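Hallance Interiors: Your Questions

Do you charge for the first visit?
No. Femke Claeys comes round, drinks your tea and measures things. The bill starts at the second visit, by which time she knows where the biscuits are.

Can I keep my own sofa?
Usually. We have lost that argument 10 times this year and are getting used to it.

How long does one room take?
Eight weeks from agreed drawings. Curtains from Skuvalska add 2 more, and chasing them doesn't help. We've tried.

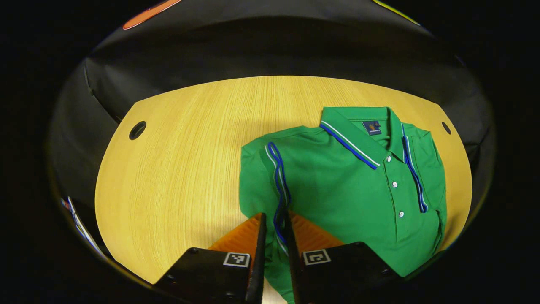

Will you work with my builder?
Yes, if your builder will work with us. Please introduce us before the plastering.

Do you do colour advice on its own?
We do, at £224 a room. Ebere Babalola will bring far too many whites and expect you to have an opinion on each.

My partner and I disagree about wallpaper.
That isn't a question, but we get it a lot. Book the longer appointment.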